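Trois semaines avec la cellule de Fellum, ou l'art de remplacer des patins

2025-07-10

Je n'ai rien contre les robots. J'ai quelque chose contre les fiches techniques. Celle de la petite cellule Faltell que nous avons reçue à l'atelier de Fellum promet une « mise en service en 5 heures, sans compétence particulière ». J'ai une compétence particulière (électromécanicien depuis longtemps) et j'y ai passé trois semaines.

Le bras, ça va. Il est posé droit, boulonné, il répète ses positions proprement. Le contrôleur aussi, une fois qu'on a compris que le menu « Outil » et le menu « Effecteur » règlent la même chose et que c'est le second qui gagne. Je l'ai écrit au marqueur sur la porte de l'armoire, ça fera gagner une matinée au suivant.

La pince, c'est une autre histoire. Deux doigts, un patin lumineux sur la face interne de chacun, et une petite caméra au poignet. D'après Tellombridge, qui nous a vendu l'ensemble, les patins tiennent 2,000 prises (je recopie la virgule anglaise telle quelle, on m'a juré que c'était bien deux mille). Le premier jeu a commencé à se décoller à la prise 345. J'ai le journal de la machine sous les yeux. Réponse du support : surface mal dégraissée. C'est possible. C'est aussi eux qui l'avaient collée.

Pour ceux qui ont la même pince, voilà comment je procède maintenant. Couper l'air et l'alimentation, ouvrir les doigts à la main, retirer le patin par le bas avec une spatule en plastique - surtout pas un tournevis, le logement se raye. Dégraisser deux fois. Coller, serrer avec un serre-joint et du feutre, laisser une nuit entière. La notice dit vingt minutes. Je n'y crois plus.

Ensuite il faut refaire le zéro de l'ouverture, puis l'exposition de la caméra, dans cet ordre. Signe Þórarinsdóttir, qui a installé la même cellule à Gouveia, m'avait prévenu par courriel : si on règle l'exposition avant le zéro, l'éclairage des patins ne tombe plus au même endroit et tout est à refaire. J'ai quand même essayé dans l'autre sens, par esprit de contradiction. Tout était à refaire.

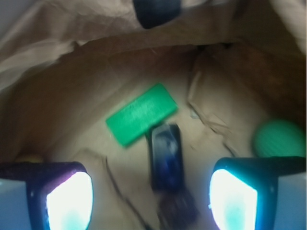

L'exposition, donc, je la règle désormais avec la pince au-dessus d'un sac en papier kraft, et plus sur la mire fournie. Une mire plate et bien éclairée flatte n'importe quel capteur. Au fond du sac, il y a des plis, des ombres, un bloc vert vif posé de travers sur un appareil noir du genre téléphone, et l'écran sombre qui renvoie un reflet bleuté. Les deux patins, eux, sont presque blancs au centre et jettent leur lueur froide sur le papier. Si je baisse l'exposition pour les calmer, je perds le fond. Si je la monte, ils bavent. Et le bloc reste flou, ce qui me fait dire que le temps de pose par défaut est trop long pour un bras qui bouge.

Afonso Vieira, mon collègue de l'équipe du soir, pense que j'exagère et qu'il suffit de marquer un arrêt avant chaque capture. Il a sans doute raison sur le principe. Mais un arrêt à chaque prise, c'est du temps de cycle, et le temps de cycle était l'argument numéro un de la plaquette.

J'en suis au réglage 12, noté dans le cahier avec les onze précédents. Les nouveaux patins sont collés, le zéro est fait, et j'ai commandé un jeu d'avance à mes frais de patience, délai annoncé : août. En attendant je regarde les bords du patin gauche tous les matins, à la lampe, avant de mettre sous tension.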